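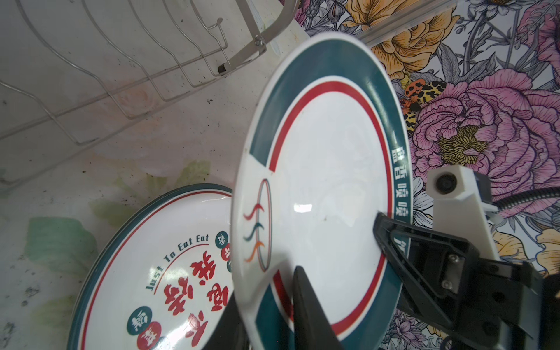

Retno Siregar told us in her exit interview that the first Saturday was the hardest part of the job. She had expected to be fast by lunchtime and she was not. Her wrists were doing what they would do at her own sink, and the arm does not move like a wrist. By her second week she was planning the whole path of a plate before she touched the controls, and her rejected recordings dropped to a handful a shift. She asked us to put that in the next ad, so it is in this one.

Data Collection Operator, Kitchen Tasks
Drodance, Karitz site
Part time and full time, fixed term with possible extension
Start: September

What the job is

Drodance builds a learning system for household arms. The system is trained on recordings of people doing ordinary kitchen work through the arm. Operators make those recordings. You sit or stand at a control station, guide the arm through a task, mark the recording as good or bad, reset the counter, and do it again with something changed.

We are hiring for the dish handling set. The tasks are picking plates from a stack, moving them into and out of a rack, turning them, setting them down, and handing them from one spot to another. The target for the set is 3,000 accepted recordings. We have 965. The rest will be made by the people hired through this ad and the operators already on the team.

You do not need a background in robotics or programming. Of the operators on the current team, one came from a hotel laundry, one from a call center, and one had just finished school. You do need patience with repetition and the willingness to say that a recording was bad when it was bad.

What you will do in a shift

Check the station before starting. There is a written checklist and it takes a few minutes. The wrist camera view has to be clear, the gripper has to open and close fully, and the emergency stop has to be tested every time.

Read the task card. Each card gives the starting layout, the goal, and what has to vary from one recording to the next. A card might ask for the same plate picked up by a different part of the rim, or for the stack to start on the other side of the rack. Please follow the card even if you think you have a better idea. If you do have a better idea, write it on the back and hand it to the shift lead. Several of our current cards began that way.

Record. Most dish tasks are short. If the gripper slips and you recover, keep going and use the recovery tag. Those recordings are useful and we keep them in a separate group. If you drop the item, stop, tag it as a drop, and clear the area before you do anything else.

Label. After each recording you fill in a short form: task, object, result, anything unusual. Spelling does not matter much. Accuracy does.

Reset. You put everything back by hand in a new arrangement that fits the card. Operators tell us this part takes longer than they expected. Plan for it.

A note on plates, since applicants ask. We use real tableware, bought secondhand or from restaurant suppliers, with different glazes, rims and printing. Shiny glaze produces glare in the camera view and printed rims can hide where the edge is. The system has to cope with both, so you will work with them every day. You will also work with counters and walls that have busy patterns. We change the surroundings between sets and you may be asked to help with that.

What counts as an accepted recording

The task on the card was finished or the attempt was tagged correctly as a failure or recovery.
No hands in the camera view while recording.
No long pauses. If you need to think, stop and start over.
The item was gripped by the arm the whole time it was off the surface.
The form matches what happened.

A reviewer looks at every recording. In the first month you will get your reviews back the next working day with comments. After that you get a summary once a week. Pay does not depend on how many recordings are accepted. We tried a bonus for volume on an earlier set and stopped it. People hurried, and we threw out a lot of the results.

Who we are looking for

You should be at least 18 and allowed to work at the Karitz site without sponsorship.

You should be able to read task cards and fill in forms in English. The cards use plain words.

You should be comfortable standing for part of a shift and lifting a full tray of plates from the cart to the counter. If either of those is a problem, tell us when you apply. One of our stations can be lowered for seated work, and trays can be loaded by someone else.

Good close vision, with or without glasses, helps a lot. So does any work that trained you to do the same thing carefully many times: food prep, sewing, packing, lab work, dental assisting, sorting mail. Video game experience is fine to mention. It has not told us much either way about who does well.

Left-handed operators are very welcome. Most of our recordings so far come from right-handed people and it shows in the way the arm approaches the rack.

Hours and pay

Day shift is 8:00 a.m. to 2:00 p.m. Afternoon shift is 2:30 p.m. to 8:30 p.m. Each shift has one meal break and two short breaks, all paid. You will not be at the controls for more than 50 minutes at a stretch. The station locks after that and another operator takes over or the station rests.

Part-time operators work three shifts a week. Full-time operators work six, which can be arranged as three long days if the schedule allows. Saturday shifts are shared out evenly and paid at a higher rate.

The hourly rate is sent to every applicant before the first conversation, so that you can decide whether to go on. Training is paid at the same rate as regular work. There is a $400 completion payment for everyone who stays to the end of the set, part time or full time.

Training

Training lasts 7 shifts. The first two are mostly watching and resetting for an experienced operator. On the third you start on soft items such as sponges and folded towels. Plates come later. None of the recordings you make in training go into the set unless you and your trainer both agree that they should.

Irfan Pasaribu runs training on the day shift and Puspita Lumenta runs it in the afternoon. They teach the same material, and you can switch between them if your schedule changes.

Broken dishes

You will break some. You are not charged for it and it does not go in your file. Do tag the recording, put on the gloves, and use the hard bin. Do not pick up pieces with the arm.

Privacy

Cameras at the stations record the counter and the arm. They do not record sound. Sometimes an operator's sleeve or hand gets into a recording during reset, and reviewers trim those parts. Your name is not stored with the recordings. Each operator has a number, and the list that links numbers to names is kept by the office and deleted after the set is closed. You will be given a consent form to read before your first shift, and you may take it home before signing.

Recordings may be shared with our partner Hutora, which tests the trained system on its own arms. They are not sold.

Short-term participants

We also need people for single sessions of two hours. These are for comparison: we want to see how someone with almost no practice handles the same task cards. You will get a 20-minute introduction and then work through a short list at your own speed, with an operator next to you. Sessions are paid at a flat rate at the end of the visit, in cash or by transfer. You may stop at any time and will still be paid for the full session.

You can apply for single sessions and for the operator job both, but please do the session first. Once you have been trained we can't use you for the comparison group.

How to apply

Write to the hiring desk through the contact form on this site and choose "Kitchen data" as the subject. Include:

your name and a phone number or email address
which shifts you could work, and any you could not
whether you are applying for part time, full time or a single session
a few lines on work you have done that needed careful hands

A resume is fine but you don't have to send one. Please don't send a photo.

Vicente Villalba reads all applications and answers every one, usually within a week. If we think it might be a match he will call to arrange a visit. The visit takes an hour. You will see the stations, try the controls with a sponge, and ask whatever you like of the operators on shift. We pay travel costs up to the price of a day pass on the Tijani line.

Applications stay open until the places are filled. Questions about access to the building, lowered stations or rest breaks can go straight to Kiran Awasthi at the front office, by phone between 9:00 a.m. and 4:00 p.m. The side entrance has a ramp. The main entrance has four steps and a heavy door, so use the side one if you are bringing a stroller or anything on wheels.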